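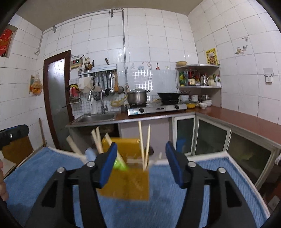

Figure 3. Kitchen sponge cloth and utensil caddy, with towel.

3.2 Sponge cloths and towels in shared kitchens

The second part of the study looked at how long people keep a cloth before they throw it out. We asked every household in the Carano building to fill in a one-page sheet, kept by the sink. Sheets were picked up in January. 583 came back in a state we could read. The rest had water damage or were left blank, and we dropped them.

Main finding first. People who share a kitchen keep cloths longer than people who live alone. This goes against what we wrote in the plan for the study, where we guessed that more users would mean more wear and a faster swap. More users did mean more wear. It did not mean a faster swap. Each person seems to think the cloth belongs to someone else — see the comments in Section 3.4 — and so it stays.

Smell was the reason given most often for throwing a cloth out. Then holes. Color came last, which suprised us, as the light cloths in the trial stained early and the stains were easy to see. One household wrote "still works" next to a cloth they had also marked as gray, stiff and torn.

Drying matters more than washing, at least in our data. Cloths hung over a rail or a rim had lower counts than cloths left flat in the sink, even where the flat ones were washed more often. Cloths kept folded in a caddy with other tools fell in between. We did not record how full each caddy was. Should have. A packed caddy holds damp and a half-empty one lets air through, so the middle group is likely two groups.

Towels are a separate problem. Thick pile towels took the longest to dry in every kitchen we tested, and most homes used the same one for hands and dishes. The sheet had one line for both uses, so we can't split them. A new sheet, drafted by Parvathi Rai, has two lines and will be used for the Vover homes.

Swabs were taken from 15 kitchens only. Cost was the limit. Each cloth was swabbed at the center and at one corner, plates were kept at room temperature, and counts were done by the same person throughout. Corners ran lower than centers in most homes. In the two homes where this was reversed the cloth was being hung by the corner on a hook, and the hook itself had never been cleaned. We swabbed one of the hooks afterward but the plate was lost.

Wooden tools were not swabbed. Several households asked about them, mostly spoons and chopsticks, and whether they should stand tip up or tip down to dry. We have no numbers on this. Su homes were told to carry on as usual so that the routine woud stay the same for the whole trial.

Limits of this part: one building, one season, self-reported dates. Heating was on during the trial, so drying times are probably shorter than they would be in a damp fall. Summer data still to come.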